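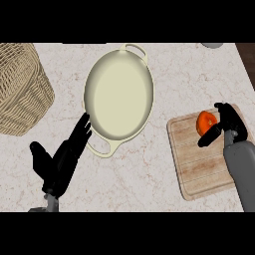
Fasska Kitchen Tasks - simulated practice sets for two-handed robots

Fasska is a set of ready-made kitchen jobs for anyone teaching a two-armed robot to handle everyday things. You load a worktop, choose a job, and drive both arms yourself or hand over to your own control program. Everything runs on the computer, so you can try a daft idea at teatime and not have to sweep up afterwards.

We started Fasska at Molville because we were tired of practice tasks made of plain cubes. Cubes are fine for a first afternoon! But kitchens are full of awkward shapes, and that is where the fun is: dishes with looped handles, boards with a groove cut round them, round fruit with a flat cut side, baskets you have to reach past. The marble worktop in the Pomstead kitchen is a favourite of ours, with pinkish veins running all through it, and it makes a nice change from a flat grey table.

What you get

26 jobs, from single reaches up to longer ones that need both hands
9 worktops, including the Pomstead kitchen
Two-arm control with fingered hands
A replay viewer with slow motion and step-by-step playback
Scoring for each job, which you can switch off
A printed quick-start guide (yes, on paper)

About the hands

Most people who try Fasska want to talk about the hands first, and so do we. They are black, with slim separate fingers and a thumb, and each finger can be moved by itself or as part of a grip. The starter grips are pinch, hook, cup and flat palm. Hook is lovely on a dish handle once you have the wrist angle right. Cup is the one for fruit, and it takes a bit of practice - come in too low and your knuckles meet the board before your fingertips meet the fruit.

Left and right run separately, so one arm can stay by a baking dish while the other works over the chopping board. You can also record one arm at a time and play the two together, a huge help if you are driving alone.

Driving it

A keyboard and mouse will do for the simpler jobs. For the longer ones we'd go for a pair of tracked gloves or hand controllers. Florence Wong, who built most of the fruit jobs, still does hers with an old gamepad and gets better scores than the rest of us.

New in this version

Wrist movement is smoother at the end of its range. Handles can be gripped from inside the loop as well as from the outside. The Ateş pack adds 8 baking jobs and is included for everyone who already has a licence. Shadows under the hands are softer and much easier to judge height by.

Good to know

A full install takes about 900 megabytes. Jobs can be edited in a plain text file, and you can swap objects in and out of any worktop. Liquids are not included yet. We are working on pouring and hope to have a first try ready in November.

Licences are per team, with no limit on seats. Classroom licences include the job editor and the replay viewer.

Page last updated June 16, 2025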